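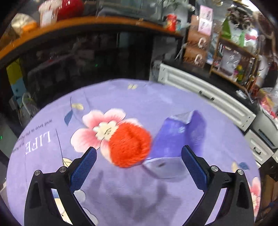 Jandham Allotment and Garden Society
Minutes of the General Meeting

Home News Plots Minutes Contact

Held 3 Jul 2020 in the Cheema Room, Jandham. The chair opened the meeting at 6 p.m. Apologies were received from the plot secretary and from two members on the Skarthorpe side.

1. Minutes of the last meeting
Agreed with one correction. Under item 4, "north gate" should read "north fence." Signed by the chair.

2. Matters arising
The lock on the tool shed has been replaced. Keys can be collected from the secretary on payment of the usual deposit. Old keys should be handed in at the same time.
The letter to the landowner about the ditch has gone out. No reply yet.

3. Water
The meeting spent most of its time on this item. The meter reading for the quarter came to 441 units, which is higher than the same quarter last year. Members asked whether there could be a leak between the road and the first standpipe. The secretary reported that the meter was read last thing one evening and again early the next morning, with all taps shut, and the figure had not moved. The higher use was put down to the dry spring.
It was proposed that a second tank be bought for the Skarthorpe end, where the pressure is poor. Two quotes had been requested. Only Vasix had answered, offering a tank of 1000 liters with stand and fittings, delivery extra. Some members felt a second quote should be in hand before any money was spent. Others pointed out that waiting would mean no tank this summer. After discussion the meeting voted to go ahead with the Vasix tank, provided delivery can be made in July. Carried, with 2 against.
Members are reminded that hoses must not be left running unattended. Watering cans may be filled at any time.

4. Vacant plots
Plot 6 has been given up. It is badly overgrown along the path side and has couch grass through most of the beds. Agreed to cut it down and cover it before offering it to the next person on the waiting list. The outgoing tenant has asked to come back for the rhubarb and this was allowed.
A member asked whether large plots could be split. The chair said the rules permit it if both halves can be reached from a path. Left to the plot secretary.

5. Bonfires
There has been a complaint from a house on the lane about smoke in the afternoon. The rule is unchanged: no fires before dusk, no plastic or treated timber, and the fire must be out before the tenant leaves. A notice will go on the board.

6. Summer show
After a short discussion it was agreed not to hold the show this year. Classes already printed in the schedule will carry over to next summer, including the new one for shallots. Cups stay with their present holders, who are asked to keep them clean and bring them back when called for.

7. Any other business
Blight has been seen on early potatoes on one plot near the hedge. Tenants should check their own and take affected tops off the site.
The compost delivery was short by several bags. The secretary will take it up with the supplier.
A pair of loppers with green handles was left by the water trough and is now in the shed.

The meeting closed at 7:40 p.m. The date of the next meeting will be posted on the board.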